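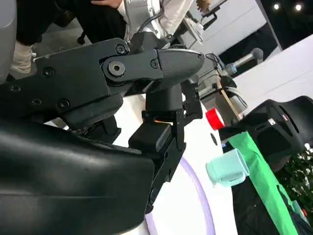 Print this page | E-mail this page

Plitgate Two-Arm Teaching Kit

Teach a robot a job the way you'd teach a new coworker: show it. The Plitgate kit lets one person run two robot arms by remote control while every motion and every camera view gets saved. Do the task a few dozen times and you have a set of demonstrations ready for training. We've been using it in our own shop since August and still fight over who gets the next turn!

You hold a pair of lightweight handles, one for each arm. Move your wrist and the robot's wrist moves. Squeeze, and the gripper closes as far as your fingers do, so you can hold something soft without flattening it. Most people are picking things up within 9 minutes of sitting down (our quickest was Tzu-hsuan Man, who came in to fix a handle and stayed all afternoon).

If you'd rather teach by hand, switch to Guide mode. The arms go light and you can take hold of them and walk them through the motion yourself. It's great for short, fussy moves where you want to feel where the fingers are going.

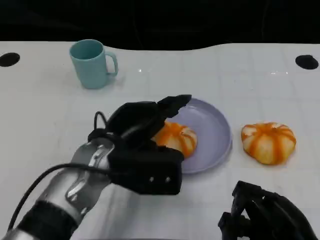
We like to start new users on table-setting tasks. Putting a piece of fruit on a plate sounds like nothing until you try it through a gripper, and then you find out how much your own hands do without asking. Round, lobed shapes are wonderful practice. Move the plate a little between takes, swap which arm does the work, put a mug in a different spot. The more you mix it up, the better the training set.

What comes in the kit

- Left and right control handles with squeeze triggers
- Foot pedal for start, stop and discard
- Wrist camera mounts and one head camera mount
- Umari recording software, 2 seats
- Printed guide with 91 starter tasks

The discard pedal is my favorite part. Fumble a grasp, tap, and that take is gone before you've let go of the handles.

Umari saves up to 100 takes per session and lets you trim, label and replay them on the arms. Replay at half speed first, please. Chuang grippers work right out of the box; for other makes, write to us with the model number and we'll tell you what adapter plate you need.

Contact Plitgate, Burnmont | Copyright Plitgate, all rights reserved | Back to top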